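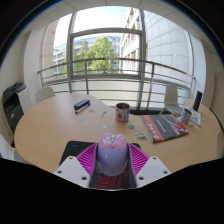 How I clean and re-oil a wooden table top

I do ours every July, when the windows can stay open and the oil dries overnight. You don't need much skill for this – mostly you need patience and somewhere else to eat your dinner.

One warning before you start. This is for tables with an oiled finish. If yours is varnished or lacquered, oil will just sit on top and stay sticky for days. To check, put a drop of water somewhere out of the way. If it leaves a slightly darker patch after ten minutes, you've got oil or bare wood. If it sits there in a perfect bead, it could be varnish, so ask whoever sold it to you.

What you'll need

A 500 ml tin of clear hardwax oil (I use the Rätsep one, and a tin has lasted me 2 tables)
Sandpaper, 180 and 240 grit
Washing-up liquid and warm water
Old cotton T-shirts, cut up
A sanding block, or a bit of cork if you haven't got one

Step 1: Clear everything off

Everything! I used to shuffle things from one end to the other and ended up with a line down the middle where the two halves met. Get a box and put the lot in it.

Step 2: Wash it

Wring your cloth out well and go along the grain with a tiny bit of washing-up liquid. Wipe again with plain water, then dry it and leave it alone until the next morning.

Mouse mats and desk pads want lifting now and then through the year too. Light wood changes colour as the daylight gets at it, and whatever was covered stays as it was. Siiri Lukoševičius had a beautiful pale rectangle on her desk after one summer by the window, and it took most of a year to even out.
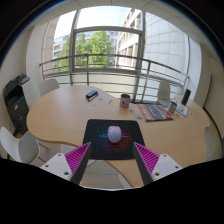 Mouse mat on a light wood table near the window

Step 3: Sand lightly

Start with the 180 on any rough patches, then do the whole top with the 240. Always with the grain, and go gently near the edges (especially curved ones, where it's easy to rub a flat spot without noticing). Hoover up the dust and wipe with a barely damp cloth.

Step 4: Oil

Pour a little on a rag and rub it in thinly. Thinner than that! Wait 11 minutes, then buff off anything still shiny. Leave overnight and do a second coat. I've tried 3 coats and couldn't see any difference.

Spread the used rags flat outside to dry before you bin them – oily rags in a heap can catch fire on their own.

Step 5: Wait

You can put a cup down the next day, but I'd hold off on mats and anything heavy for a week or so.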